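Subject: Re: [linen] Folding the orange cloths flat
From: Smaranda Ardeleanu
Saturday, 8:19 am

Aurel Dinu wrote:
> The orange cloths won't stack. Mine come out fat on one side and the
> pile leans over once it gets past a certain height. Is it the cloth
> or the fold? We're on 200 gsm, washed at 40 with no softener.

Aurel, mostly the fold, partly the hem.

The hem on these is denser than the pile and does not compress with it. Fold in half and then in half again and all the hem ends up on two sides of the bundle, so those sides stand higher. Fold in thirds lengthwise first, with the hemmed edges offset by a finger's width, and the height evens out.

The other thing is the bend. Terry cloth with a thick pile springs back, and the folded edge stays puffy until something sits on it. Press along the bend with the flat of the hand, from the middle outward. Pressing from one end pushes the slack to the other and you get a bulge there.

Orange cloth, folded, on the white table: 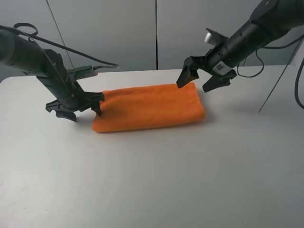
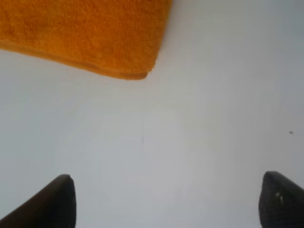 For stacking, alternate the rounded edge left and right with each cloth. I get 18 to a shelf that way at the Stukow store without any leaning. The old Kvaran cloths were thinner and would take any fold you liked, so the instructions on the cupboard door are no use for these and should come down.

Don't iron them. It flattens the pile and they stop picking up water.

Lăcrămioara Bogdan disagrees about the thirds. She has been rolling hers since February and standing them on end in a crate, and she says the height of the hem stops mattering once nothing is stacked on top of it. Rolling takes her longer per cloth, but she can pull one out without disturbing the rest. I haven't tried it. The crates would need to be deeper than the ones we have.

If anyone has measured the hem after repeated washing, please post the numbers to the list.

Smaranda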